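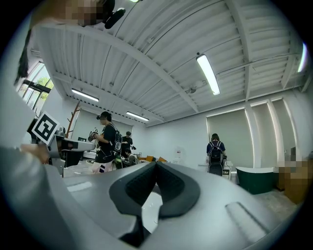
29/04/2018
H. Tomar, Fukumach workshop
2 min read

The lighting survey of the Fukumach main room was resumed this morning, following the complaint in February that the low table is too dim for close work. The target for general use remains 500 lux. The ceiling is white corrugated metal on white steel beams, and the fluorescent tubes are fixed up among them, so a good share of the light is expected to come back off the metal. The window on the left wall, above the wooden coat rack, looks onto trees, and daylight from that side should be treated as a bonus only.

Readings were taken at table height with the Cendell meter. Beneath the long tube: 597. At the orange cushions: 373. At the foot of the coat rack: 200. The last figure is acceptable, as no work is done there.

The tubes are to be cleaned before any are replaced. Atanasov have quoted for new fittings, but the quotation does not include access equipment and has been returned for revision. The low table is to be cleared of its clutter and moved closer to the long tube. Readings will then be repeated after dark with the same meter.

Open item: calibration certificate for the meter not yet located.

Comments (3)

Stutemero desk: Certificate is in the gray binder, second shelf.

H. Tomar: Received, thank you. Item closed.

R.: Please leave the coat rack where it is.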